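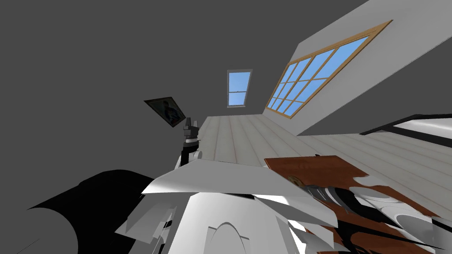 Do you need a real robot to join the class project?
Students only need a laptop that runs the simulator, and a school login.

This page covers session 8 of the robotics club, where each team drives the two-armed robot in the bedroom world. Sun-ja Yeo wrote the room file. Save your own copy before you change it.

Step 1. Load the room
Open Pamix, pick the bedroom world and press Reset. Set the seed to 151 so every team starts from the same layout.

Step 2. Open the gripper
Switch to the wrist view and send the open command – both fingers should move apart. 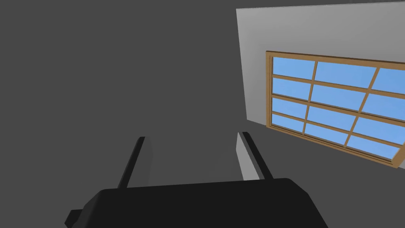
Wrist view, gripper open, nothing between the fingers.

Step 3. Turn the wrist
Use small steps and keep the gripper open. Stop when you have wood on one side of the gap and the pale panel on the other.

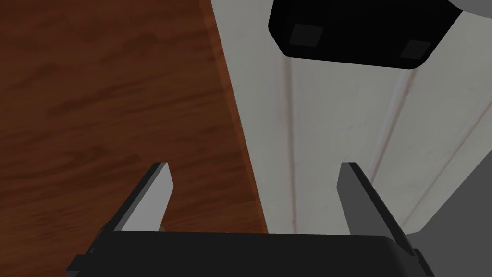 Step 4. Go back to the body view
Find the cup and the red pen on the table. Write down which arm is closer to them. 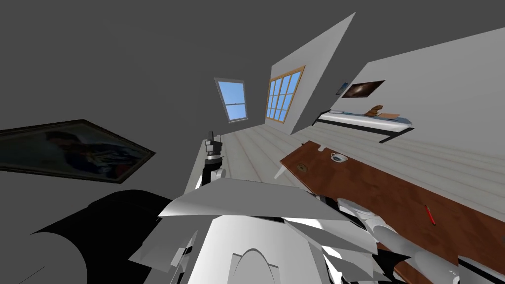 Step 5. Save the log
Runs stop at 300 seconds. Name the file with your team name and send it to Peninah Nyamweya before the September meeting.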